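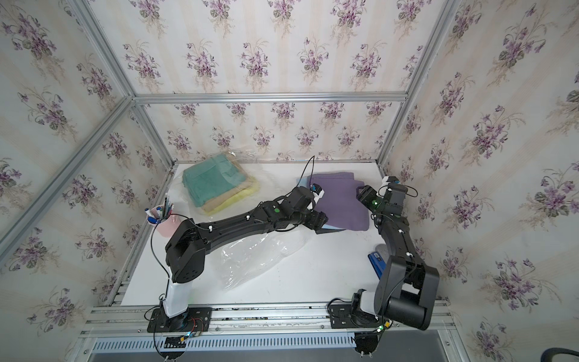
Folding and bagging notes — October, bench 2

Start 09:40. Continuing the towel packing work for the Tinarport order. Purpose today: settle the fold, settle the bag size, and decide whether the mixed-colour stack is worth keeping.

Materials

Towels from Belilis, hand size, nominal 700 x 500 mm. Colours on the bench: teal-green, beige, pale yellow, purple, light blue, navy. Clear bags from Chiriac, flat, open at one short end. The Avano bags are still on order and are not part of this entry.

Measured before folding. The purple is 6 mm short on the long side compared with the nominal figure. Within what Belilis allows, but it shows when the purple is stacked on another colour, see below.

Fold

Tried two.

Fold A: half lengthways, half again across, then in thirds. Gives a thick, narrow block. The folded edge springs open once the hand is off it. Goes into the bag easily but rolls on to its side.

Fold B: thirds lengthways, then half, then half again. Flatter, with one clean long edge to face the front of the bag. Takes longer by hand. Corners need squaring at the second step, otherwise the error doubles at the third.

Keep B. Press down the upper left corner before the last fold. If that corner is left loose the top layer slides and the layer below shows at the side — most obvious with purple over light blue.

Stack order

Teal-green on top, beige under it, pale yellow at the bottom. Reads well through clear plastic. The two pale colours were tried on top and looked grubby under the bench lights, although the cloth is clean. The dark one on top hides the fold edge, so the customer sees a block of colour and not much else.

Second set is purple, light blue, navy. Not settled. Navy has to go at the bottom because of lint: it picks up fluff from anything laid over it, and if it is on top all of it shows. Question for whoever picks this up: do we brush the navy before bagging, or wash it once first? Washing adds a day.

Bags

Stack weight for the three-towel set came out at 658 g on the bench scale, bag included. The Chiriac bag is sold as good to 1000 g. No split seams on the sets done so far, but the side seam goes white when the stack is pushed in corner first. Put it in long edge first and hold the mouth of the bag flat to the table with the other hand.

Bags that have been crumpled do not recover. Smoothing by hand leaves creases that catch the light, and the stack looks second-hand. Use these for trial packing only and keep them away from the finished pile. Mark with a cross in the corner. The blue-capped markers write on the plastic, the ballpoints do not. Pens stay in the pink cup at the left edge of the table.

Closure still open. Staples were suggested. Against: a staple through the bag mouth can catch a loop of the top towel, and the customer has to pull it out. For: quick, and we have them. A folded flap with a paper label would be cleaner. Will cost it when the label quote comes in.

Bench

White top shows lint at once, useful for this job. Wipe between colours, always after navy. Finished sets go to the back left, working towel in the middle. The arrangement is tight once a spare bag is out flat as well, so take bags one at a time.

The violet wallpaper is a poor background for judging purple. Colour match on the purple towels to be done at the window, before midday.

Timings

Fold B, one towel: 38 s at first, 25 s by the end of the morning. Bagging a set of three: under a minute if the bag opens cleanly. Most of the lost time is in getting the bag open. Try a damp sponge for the fingertips.

To do

Brush test on navy, two towels.
Reweigh the purple set with the proper scale, not the kitchen one.
Ask Belilis if the short purple is the whole batch.
Label quote.
Repeat fold B after the towels have sat in the bag overnight and check the edge.

Stopped 12:15.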